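Filed under: Student Work > Materials and Packaging > Term Reports

Stacking Strength of Small Corrugated Mailers After Storage in Damp Air

Summary

Small corrugated mailers lose strength when the board takes up moisture. This project measured the loss for two single-wall mailers of the same nominal size, sold under the names Sastry and Merkel, after storage in humid air. The boxes came from the stock of Terkham, a mail-order parts supplier in Badedau that ships 2000 small parcels a month. Both mailers lost strength in damp storage. The Merkel box lost less, and its failures were more uniform.
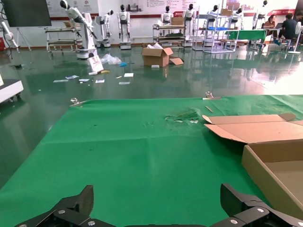
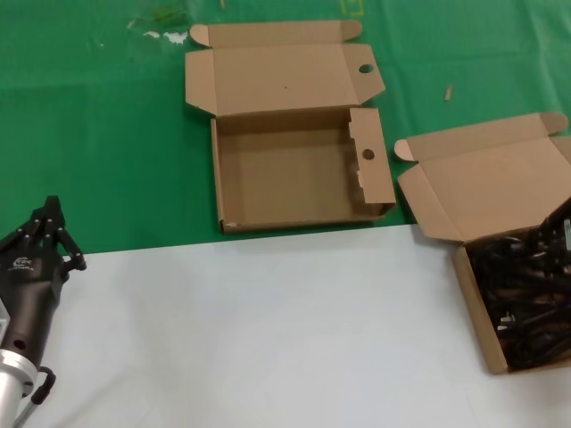
Figures 1 and 2. Open corrugated box on green cloth.

1. Background

Corrugated board is a layered structure. The outer liners carry most of the bending load and the fluted medium keeps them apart. When a box is compressed from the top, the side panels bow first and the load moves to the vertical edges and corners. The box fails when the liner near a corner creases.

Paper fibers take up water from the air until they reach balance with it. The water softens the bonds between fibers, so both the liners and the medium become less stiff. Starch adhesive along the flute tips can also weaken. In ordinary warehouse conditions the change is slow and is easily missed, as the board can feel dry to the hand well after its strength has started to fall.

Terkham stores flat mailers on open shelving near a loading door. Staff had reported crushed corners on parcels at the bottom of roll cages, mostly in November and the weeks after it. The supplier asked whether the fault lay with the box, the storage or the way the cages were loaded. Only the first two questions are covered here.

2. Materials

Both mailers are one-piece designs with a hinged lid and tuck-in flaps. They are delivered flat and folded up by hand without tape or glue. Both are made from single-wall brown board. The Sastry mailer has a lighter liner and a slightly taller flute. The Merkel mailer has a heavier liner and a double-thickness front panel formed by a roll-over flap.

A total of 52 boxes were tested, split equally between the two types. Within each type, half were conditioned in dry room air and half in damp air. Boxes were drawn from several bundles to avoid testing a single production run. Any box with a visible crease outside the score lines was rejected before conditioning and replaced from the same bundle.

3. Conditioning

The dry group was kept in the test room, where the air was logged for the full storage period. The damp group was kept in a sealed cabinet over a saturated salt solution. The cabinet was set for 80 percent relative humidity. A small fan kept the air moving, and the boxes stood on edge on a wire rack with gaps between them.

Boxes were conditioned flat, as they would be on the warehouse shelf, and folded just before testing. A control blank of the same board was weighed daily in each group. Conditioning was taken as complete when two daily readings in a row agreed within the resolution of the balance. The damp blanks took two days longer than the dry ones.

4. Test Method

Each box was folded, closed and placed in the center of the lower platen of a bench compression frame. The load cell was rated to 2000 newtons. A small preload was applied to take up slack in the folds, and the displacement reading was set to zero at that point. The upper platen was then lowered at constant speed until the load had peaked and dropped clearly.

The following were recorded for each box:

- peak load
- displacement at peak load
- panel or corner where the first crease appeared
- state of the lid flaps after unloading

Boxes were tested empty. In service the contents carry part of the load, so empty boxes represent the worst case. Damp boxes were taken from the cabinet one at a time and tested at once to limit drying. The order of testing was mixed between the two types so that any drift in the frame would affect both equally.

5. Results

In dry air the two types were close. The Merkel box had the higher mean peak load, but the spread within each type was large enough that the ranges overlapped. Displacement at peak was greater for the Sastry box, as expected from the taller flute.

In damp air both means fell and the difference between the types became clear. The ranges no longer overlapped. The load curves also changed shape. Dry boxes showed a sharp peak and a quick drop. Damp boxes showed a rounded peak and a slow decline, with a good deal of crushing before the maximum was reached.

The place of first failure differed by type. Sastry boxes creased first at a rear corner next to the lid hinge, in both dry and damp groups. Merkel boxes failed at the rear corners when dry and at either side panel when damp. The roll-over front panel did not fail first in any Merkel box.

Two Sastry boxes in the damp group opened at the lid during loading. Their tuck flaps had softened and slipped out of the front slot. The peak loads for these boxes were kept in the data set.

6. Discussion

The results agree with the general behavior of paperboard in moist air. The heavier liner of the Merkel mailer is the likely source of its better retained strength, but this was not isolated. The front panel design also differs, and the two effects can't be separated with the boxes available. A test on plain board samples from each supplier would settle the point.

The rear corner of the Sastry box is its weak point. The score line for the hinge runs into the corner and leaves less uncrushed board there. Damp storage makes the weakness worse but does not create it.

The main limit of the work is the short storage time. Warehouse stock goes through daily cycles of damp and dry air, and cycling is known to cause more creep than steady humidity. The loading rate was also far faster than real stacking. A box that survives a short test at a given load may fail under a smaller load held overnight.

7. Recommendations

Flat stock should be moved away from the loading door and kept wrapped until needed. Open bundles should be used in the order they were opened. If the Sastry mailer is kept, it should not go in the bottom layer of a roll cage during the wet months. A change to the Merkel mailer for all parcels is not supported by these results alone, as cost was outside the scope of the project.

8. Further Work

A creep test with dead weights is planned for next term, using the same cabinet. Folded and filled boxes should be included.

Related reports
Edge Crush Testing on a Bench Frame: Setup Notes
Moisture Uptake in Recycled Liner Board
Paper Tape and Plastic Tape on Recycled Cartons
Drop Testing of Padded Envelopes
Shelf Layout and Air Flow in a Small Warehouse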